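Shopping for the second arm (a spreadsheet story, sorry)

So it's budget season again at Lenwood, and I have spent a good chunk of January with a spreadsheet open on one screen and quotes open on the other, and I'm going to write it all down while I still remember why I put what in which row. Last year I didn't do that, and when I opened the file again there was a line that just said "bracket stuff" with a number next to it. I still don't know what it was. I left it in for old times' sake and then Huiling made me take it out.

For anybody new: Huiling Shi runs the Perness project, and I'm the person who looks after the equipment and fills in the forms. Perness is a mobile robot that does ordinary household handling work, picking things up and putting them away, and right now we do all of it with one machine. The plan is to go to two. The question everyone asks me is "how much is a second one?" and the answer is that the arm is the easy part! You ask for a quote, you get a quote, you faint a little, you type it in. It's everything hanging off the arm, and everything the arm bumps into, that eats my weekends.

What the arm quote leaves out

I got prices from two places. Brorora sells refurbished arms and sends nice clear quotes with everything on its own line, which I love. The other outfit sent a single total and a friendly paragraph, and I've had to write back to find out whether the total had a gripper in it (no), a controller (yes), or cables (sort of? one of them?). If you're doing this for the first time, please get it itemized before you show anyone a number. Once a number has been said out loud in a meeting, it's very hard to make it go up.

The things I now write in as separate rows before I even open the email: gripper, spare fingers, wrist camera, camera mount, cables long enough to go all the way round the wrist without pulling, something to clip the cables down with, freight, and a chunk of my own time. I used to leave my own time out because it felt rude to put it in. It isn't rude. I spent a long stretch last fall crawling around under the bench with a flashlight looking for a connector, and that was a real cost to somebody.

Freight deserves its own little rant. The refurbished arm is cheaper, but shipping the crate came to over 300 dollars, and the quote had it on the second page, under the signature. I nearly missed it. It doesn't change the decision, but it would have come out of the finger money, and I'd have been grumpy until summer.

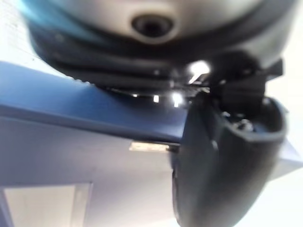

Then there's the matter of spares, and here I've changed my mind completely since last year. I used to think of fingers as part of the gripper, like wheels are part of a car, so you buy the gripper and you have the fingers and you're done. But they get scuffed up, they're the part that meets the world first, and if you're teaching a robot to work up close to edges and shelves and the sides of things, the fingers will touch edges and shelves and the sides of things. They're consumables. They should sit on the same page of the budget as batteries and tape.

I get ours from Brøndum, who have been great to deal with, with one catch: the lead time is six weeks. That's fine if you plan for it and miserable if you don't. A broken finger with no spare in the drawer means the robot is a very expensive coat rack until the package turns up. So two full spare sets are in the budget this year, and I wrote "NOT OPTIONAL" in the notes column in capital letters, and Huiling replied with a thumbs up, so I'm counting that as formal approval.

Go look at the work before you shop

This is my one big piece of advice and I'll try to say it without getting preachy. Before you compare grippers on paper, go and spend a morning with the recordings from the wrist camera. I do it with coffee and a notepad. The side view that we usually show visitors is lovely, everything looks roomy and calm and the arm glides about like it owns the place. The wrist view is a whole different experience. You get a great big piece of housing looming over you, a finger right up against your nose, and whatever gap is left over is the gap you have to work in.

I used to skip through those parts because they're blurry and they make me slightly seasick. Now they're what I use for shopping! A spec sheet will tell you how wide a gripper opens. It won't tell you how bulky the knuckle part is, or how the mount sits when the wrist is rolled over, or whether you'll still be able to see anything past it when it's close to a table. I had a fairly cheap gripper at the top of my list for most of the month, and then I sketched its body onto a printout from one of our own recordings and the thing would have blocked nearly the whole view. Off the list it went. (The sketch was terrible, by the way. I used a highlighter. It did the job.)

The same goes for where you put the camera. Our mount is pretty close in, and I quite like it there for fine work, but there's a tradeoff, and I want to budget for a second bracket with a bit more reach so we can try both on the new arm. Brackets are cheap compared to everything else on the list. Having one machined in a hurry is expensive, so it goes in now, with a proper name this time, so that next year's me knows what it is.

A quick word on furniture, too. When you add a robot you also add the stuff the robot works around. Somebody has to buy the table. Somebody has to buy the cabinet, and then replace it when the corner gets chewed. We've been very lucky with hand-me-downs and things from people's garages, and I'd like to keep doing that, but I've put in a modest amount for furniture anyway, under "environment," which sounds much grander than "a table from somebody's basement."

And floors! I'd never once thought about floors until I started this job. If a base has to roll and stop in the same place over and over, you care a lot about what's under it. We're keeping the floor we have. I did ask for a price on a different surface for the corner by the door, and the price was silly, so that's gone into the "maybe someday" tab along with the good chairs.

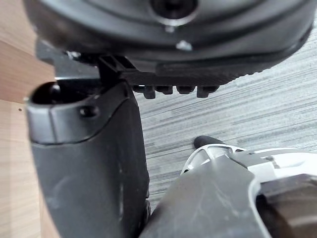
New or refurbished?

Okay, the big one. I went back and forth on this so many times that I started annoying people at lunch.

For new: the warranty, the matching parts, somebody on the phone who knows what you bought. I really do value that last one. When our current arm had its cable trouble, I got a patient person on the line who talked me through the whole thing, and I was so grateful I wrote them a thank-you card.

For refurbished: the price, mostly. Brorora also had one ready to go, and they were happy to answer my long list of nosy questions about hours and joints and what had been swapped out. I asked for the service notes and they sent them the same afternoon without any fuss, and that counted for a lot with me. A seller who goes quiet when you ask about service notes is telling you something.

My spreadsheet says refurbished, and my gut says refurbished with money set aside, so that's what I've proposed. We take part of what we'd save and park it in a repairs row, and no one is allowed to touch that row for anything fun. If we get to the end of the year and it's still full, great, it can turn into spare motors. Huiling wanted to know what happens if the arm has a problem right after the warranty period on the refurb runs out, and the answer is the repairs row, plus me, plus a lot of snacks.

Things I'm still not sure about

I haven't settled on whether to match the new gripper to the old one. Matching means the spare fingers fit both, and that's such a big comfort that I keep drifting back to it. On the other side, a couple of people on the team would love to try a different finger shape, something slimmer at the end, and if we're ever going to try one then a new arm is the natural moment. Brøndum said they could quote a slimmer pair on the same mount. I'm waiting on that email and refreshing my inbox more than is dignified.

I also don't know what to do about cables. Every year I budget for cables and every year it's wrong, always in the same direction. This year I took my best guess and doubled it and I'll report back.

And training time. The new arm will need setting up, and then everyone will want a go on it at once, and for a while we'll get less done with two than we did with one. I've tried to write that into the plan in plain words, so that when somebody asks in the spring why things slowed down I can point at the paragraph. If any of you have found a good way to put that into a budget form with tiny boxes, please leave a comment, I would love to steal it.

The whole thing goes in at the end of the month. I still have to redo the freight line, chase the slim finger quote, and rename the tab that's currently called "final FINAL use this."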